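Dunkle Biere zu Hause blind verkosten

Eine Blindprobe mit Stouts und Porters braucht wenig Material, aber etwas Vorbereitung am Vortag. Die Anleitung geht von drei Bieren und neun Gläsern aus, also drei Personen mit je drei Gläsern. Mit vier oder fünf Bieren funktioniert es genauso, dann werden die Proben kleiner.

Was gebraucht wird

Drei dunkle Biere, möglichst aus einer ähnlichen Stärkeklasse
Neun gleiche Gläser, am besten kleine Tulpen
Papiertüten oder Alufolie zum Verhüllen der Flaschen
Wasser ohne oder mit wenig Kohlensäure
Weißbrot oder ungesalzene Cracker
Ein Spuckbecher oder ein leerer Krug
Zettel und Stifte
Ein sauberes Geschirrtuch, das keine Fusseln lässt

Die Biere auswählen

Ein trockenes Stout, ein Milk Stout und ein Imperial Stout nebeneinander zu stellen ist reizvoll, für eine Blindprobe aber zu einfach. Die drei lassen sich schon am Mundgefühl auseinanderhalten. Mehr lernt man mit Bieren desselben Stils. In unserer letzten Runde standen das Duvau Stout, das Irau Haferstout und das dunkle Kikuchi auf dem Tisch, alle drei ohne Fassreifung und ohne Zusätze wie Kaffee oder Vanille. Fassgereifte Biere gehören in eine eigene Runde, sie überdecken sonst alles andere.

Auf das Abfülldatum achten, falls eines angegeben ist. Kräftige Stouts vertragen Lagerung, leichte sollten frisch sein. Wer ein gelagertes und ein frisches Bier mischt, notiert das vorher auf einem verdeckten Zettel.

Am Vortag

Die Flaschen aufrecht in den Kühlschrank stellen, damit sich die Hefe absetzt. Die Gläser mit heißem Wasser und wenig Spülmittel waschen, gründlich nachspülen und kopfüber abtropfen lassen. Spülmittelreste zerstören den Schaum. Zum Polieren nur ein Tuch nehmen, das ohne Weichspüler gewaschen wurde. Danach am leeren Glas riechen. Riecht es nach Schrank oder Karton, noch einmal kalt ausspülen.

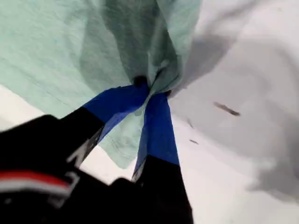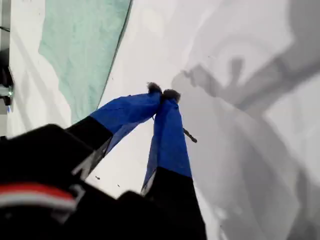
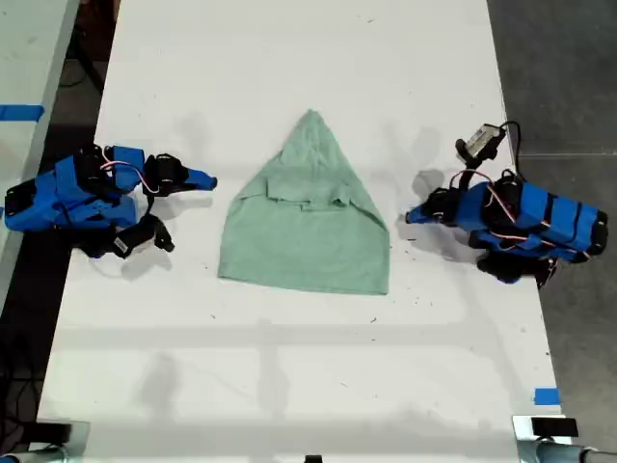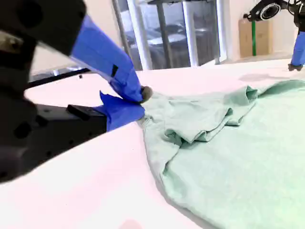 Bild 3: hellgrünes Tuch, gefaltet, auf weißer Tischplatte.

Die richtige Temperatur

Leichte Stouts schmecken bei 9 Grad am klarsten, kräftige dürfen bis 14 Grad haben. Für eine Blindprobe müssen alle Biere gleich warm sein, sonst verrät die Temperatur die Reihenfolge. Wir nehmen die Flaschen gemeinsam aus dem Kühlschrank und messen in einem Probeglas nach. Ein einfaches Küchenthermometer reicht. Bei 9 Grad wird eingeschenkt, den Rest erledigt das Zimmer. Ein Stout, das beim zweiten Durchgang wärmer ist, zeigt oft Aromen, die vorher gefehlt haben.

Verhüllen und einschenken

1. Eine Person übernimmt das Einschenken und verkostet in dieser Runde nur außer Konkurrenz mit. Sind alle neugierig, verhüllt eine Person die Flaschen und eine zweite nummeriert sie in einem anderen Raum.

2. Die Kronkorken vor dem Verhüllen abnehmen und wegräumen. Bedruckte Korken sind der häufigste Grund für eine verdorbene Blindprobe.

3. Die Tüte am Flaschenhals mit Klebeband fest schließen. Ungewöhnliche Flaschenformen vorher in eine Karaffe umfüllen. Das Irau hatte bei uns eine auffällig kurze Flasche und musste umgefüllt werden, ein wenig Kohlensäure ging dabei verloren.

4. Das Glas schräg halten und zur Hälfte füllen, dann aufrichten und einen kleinen Schaum aufsetzen. Den letzten Rest mit der Hefe in der Flasche lassen.

5. Die Gläser auf nummerierte Zettel stellen. Von links nach rechts steht bei jeder Person dieselbe Reihenfolge.

Verkosten

Zuerst nur schauen und riechen, und zwar alle drei Gläser, bevor der erste Schluck kommt. Bei Schaum auf Farbe und Haltbarkeit achten. Beim Riechen helfen grobe Begriffe: Röstmalz, Schokolade, Kaffee, Lakritz, Trockenobst, Rauch. Feiner wird es später von allein.

Dann in der Reihenfolge der Nummern trinken, dazwischen Wasser und ein Stück Brot. Jeder schreibt für sich und ohne Kommentare. Nach dem ersten Durchgang eine Pause machen und in umgekehrter Reihenfolge noch einmal probieren. Das zuletzt getrunkene Bier wirkt fast immer süßer oder bitterer, als es ist.

Bewerten

Wir benutzen den Bogen, den wir Flutavard nennen, nach dem Gasthaus, in dem wir ihn auf eine Serviette geschrieben haben. Er hat drei Spalten: Geruch, Geschmack, Mundgefühl. In jeder gibt es höchstens 9 Punkte, zusammen also 27. Ein freies Feld darunter nimmt alles auf, was sich nicht in Punkte fassen lässt, zum Beispiel ob man ein zweites Glas bestellen würde.

Die Punkte erst vorlesen, wenn alle fertig sind. Danach darf geraten werden, und erst dann kommen die Tüten ab.

Reste

Angebrochene Stouts halten verschlossen im Kühlschrank bis zum nächsten Abend, verlieren aber an Kohlensäure. Für Schmorgerichte oder einen Schokoladenkuchen ist das egal. Die Gläser gleich mit klarem Wasser ausspülen, angetrockneter Schaum lässt sich am Mittwoch schlechter entfernen als am Dienstagabend.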